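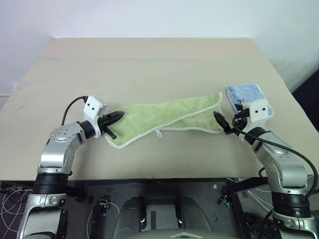 Okeo Terry Hand and Bath Towels

Home > Bath and Kitchen > Towels > Terry
Made for us by Riedl
Sizes: Hand, Bath, Bath Sheet

We've carried Okeo terry for years and it's still the towel most of us on staff take home. It's a plain, looped cotton towel with a hem that lies flat and a hanging tab sewn into the long side. If you've ever bought a thick towel that looked gorgeous on the shelf and then pushed the water around instead of soaking it up, please give this one a try after two or three washes. That's when it gets good!

The range came back into stock in March 2022 after a long gap, with a few changes that customers asked for (see "What's different" further down).

About the terry

Both faces are looped, and the loops are left uncut. Cut loops give you the velvety feel you find on some hotel towels, and that's lovely to touch, but it doesn't grab water nearly as well. The ground weave underneath is fairly tight, so the towel keeps its shape when you wring it out, and a snagged loop can be snipped with scissors without starting a run.

Okeo sits in the middle of the weight range. You can fold the bath size into quarters and still get a good stack on a narrow shelf, and it dries on a rail overnight in most bathrooms. People who like a very heavy, plush towel should look at our Demasix range, which takes much longer to dry but feels like a blanket.

The tab

I'm a little bit in love with the tab. Most towels that have one put it at a corner, so the whole thing hangs down in a long droopy triangle and the bottom drags on the floor. The Okeo tab is near the middle of the long edge. Hang it on a hook and both sides fall evenly, and the air gets around it much better. It's stitched through the hem with a bar tack at each end, so it can take a good yank from a child in a hurry.

It's also handy in a kitchen. The hand size over a cupboard knob is just the right drop for drying your hands between jobs.

Sizes and prices

Hand, 20 x 36 inches: $14
Bath, 30 x 56 inches: $29
Bath Sheet, 40 x 70 inches: $46

Sizes are measured flat, before washing. Expect the length to come in by an inch or two over the first few washes, then settle. The width hardly changes.

Buying for a guest house, gym or salon? We sell the hand size by the carton of 300 and the bath size by the carton of 76. Carton orders are packed flat with no cardboard sleeves and no swing tags, which saves you an afternoon of snipping. A carton of bath towels is $1,495 delivered, one color per carton. Please ask before ordering mixed colors. We can sometimes do it, depending on what's on the shelf.

Colors

Light green (white stitching on the edge)
Light blue
Oat
Clay
White

The light green is the one I'd point you to first. It's soft and slightly gray in the morning and goes quite fresh under a bright bulb, and it gets along with almost any tile. Light blue is the bestseller and the first to run out. Oat is warmer than it looks on most phone screens, so ask for a swatch if you're matching it to something. Swatches are free and go out in a regular envelope.

What's different from the old Okeo

The tab used to be a thin cord and is now a flat tape. The cord was comfortable on a tiny hook but it twisted in the dryer, and we had a lot of mail about that. The old patterned band near each end is gone, too. It shrank faster than the rest of the towel and made the ends pucker. Clay is new. The dark navy has been dropped and we don't have plans to bring it back.

Old and new towels do go together on a shelf, though the new hand towel is slightly longer. If you fold in thirds you'll hardly see it.

Washing

Wash before first use, on warm, by itself or with the same color. There will be lint the first time. There will be a bit less the second time, and after that you should be fine.

Skip fabric softener. It coats the loops, and it's the usual cause when someone writes to say their towel has stopped drying. Half a cup of white vinegar in the rinse will bring most of them back.

Tumble on medium or hang outdoors. A line-dried towel is going to be a little crunchy, which I happen to like. If you don't, ten minutes in the dryer at the end softens it right up.

No bleach on the colors. Oxygen stain powder is fine on all of them.

Folding for a shelf

Lay the towel flat and pull it out by the ends to straighten the hem. Fold the long sides to the middle with the tab tucked in, then fold in half along the same line. Bring the ends in by thirds. You get a neat rectangle with one rounded edge to face forward. The hand size only needs two folds.

Goes well with

Clesideck wall hooks, single or row of four. The rounded end fits the Okeo tab easily.
Demasix bath mat in oat or white.
Okeo washcloths, sold in packs of six. Same terry, but no tab.

From customers

"Bought two bath sheets in January to see if I'd like them, and I've now replaced every towel in the house. The green is beautiful."

"Good towel. Shed a lot on the first wash as you say. I'd like a longer tab."

"They dry fast even in our basement bathroom with no window. The hand towels are big enough for hair if it's short."

Delivery and returns

Orders over $86 ship free. Smaller orders ship for a flat $7. Unwashed towels can come back within 60 days, and we'll also take back a washed one if a seam or tab has failed. Send us a picture of the damage first and we'll email a label.

Questions about carton orders or swatches go to Colleen Nguyen at the shop desk. She has every color within reach and is happy to hold two of them side by side for you over the phone.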